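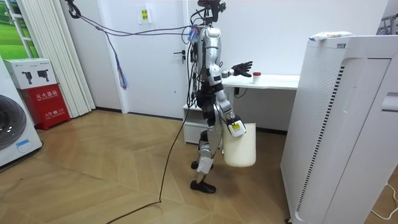

Hala Tannous told us at the first interview that the students who walk out of the evening course are rarely the ones who find it hard. They leave when the bus timetable changes, she said, and the college writes down "lack of motivation" every time.

Her remark shaped the direction of this project. Our group had planned to study teaching methods in the evening certificate program at the Jasińska campus in Grollport. After the first round of interviews, and with the agreement of our supervisor, the topic was changed to the effect of travel on attendance and completion.

Background

The evening program serves adults who work during the day. Classes begin at 6:15 p.m. and end at 9:00 p.m., two evenings a week. Most students live in Grollport itself, but a large share come from Zarkunville and the villages along the river road. The last direct bus to Zarkunville leaves the campus stop at 9:05 p.m. Until the change in September it left at 9:25 p.m.

Earlier reports by the college treat absence as a matter of student attitude. The form used by instructors to record a withdrawal has four boxes: work, health, family and motivation. It has no box for transportation and no space for a written comment.

Method

We used three sources. The first was the attendance register for the fall term, which the program office supplied with names removed and home postal areas kept. It covered 461 students. The second was a paper questionnaire handed out at the start of class, to which 286 students replied. The third was a set of 12 interviews, each lasting between twenty and forty minutes. Interviewees who are named in this report gave written permission.

The questionnaire asked how students traveled to campus, how long the trip took in each direction, whether they had left a class early in the past month, and why. Maja Głowacki prepared the Polish version and Teodor Michalski entered the replies. A second member of the group checked every tenth sheet against the original.

Findings

Students who came by bus were absent more often than those who drove or walked. The gap was small in the first weeks of the term and grew after the new timetable began. It was widest among bus riders from the Zarkunville area.

Early departure was more common than full absence. Many bus riders reported leaving at the 8:40 p.m. break so as not to miss the last direct service. The register does not show this, as attendance is taken only once, at the beginning of class. Several students wrote that they had missed the whole of the review period, where the instructor goes over the homework for the following class. Two instructors confirmed that homework marks had dropped among students who sat near the door, although they had not connected this with the bus.

Shared rides were the most frequent answer to the question of what students did when they missed the bus. Jarosław Bielecka described an arrangement among five classmates in the bookkeeping group which worked well until the driver changed jobs. Three of the five then stopped attending. On the withdrawal forms, two were recorded under "motivation" and one under "work."

Not all of the replies pointed the same way. Krystyna Śliwiński, who teaches the Monday-level bookkeeping section known as Prunis, felt that we were giving the timetable too much weight. In her view, students with a strong reason to finish will find a way home, and child care is the greater obstacle. The questionnaire gives her position some support: child care was the second most common reason for leaving early, and among parents of young children it came first.

Limits of the study

The questionnaire was given in class, so it did not reach students who had already withdrawn. Only two of our interviewees belonged to that group. Postal areas are large, and a student at the edge of one may live much closer to a bus stop than another. We also had no register from the previous fall in the same format, and a direct comparison of the two years was not possible.

Recommendations

The group recommends that the program office add transportation and child care to the withdrawal form, together with a line for comments. Attendance should be taken again after the break for at least one term. We further suggest that the review period be moved to the first half of the class, and that the college ask the bus operator whether the 9:25 p.m. departure could be restored on class evenings.

A copy of the questionnaire in both languages is attached as Appendix A. The interview guide is Appendix B.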